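**Grosutard Athletic** is a soccer club based in the river town of Grosutard. It plays in the third tier of the Itine League and has done so, with one brief and expensive exception, for most of its existence. Home matches are held at Berchtold Park, which has 512 seats, 14 of them behind a pillar.

## Suspension dispute

The club is best known outside the district for the season the league halted in August, after three rounds. Grosutard stood first at the time, on goal difference, and proposed that the table be declared final. The other clubs did not share this view.

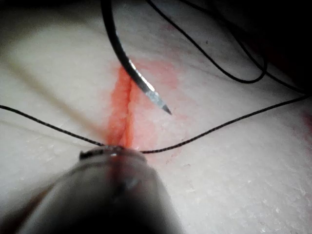
The league ruled that the results would be void and that gate money should be refunded. Grosutard appealed on the grounds that its supporters had, by any reasonable measure, already suffered the matches. The appeal was rejected in a single paragraph. A banner reading "Champions (Pending)" still hangs over the snack bar.

## Ground and support

The average attendance is 253, a figure the club rounds up in sponsorship brochures. The main stand was renamed the Dakex Stand under a sponsorship deal that has since lapsed, although the sign has stayed up, as taking it down would cost more than the deal brought in.

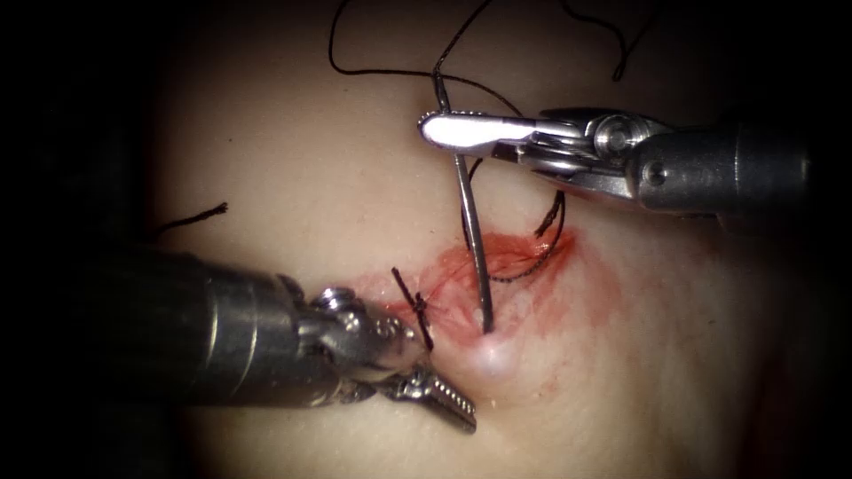 *Two robot arms at a suturing task on a pale tissue surface.*

## Colors

The team wears green and white at home. The away kit is also green and white, in the opposite order, and has been the subject of repeated complaints from referees.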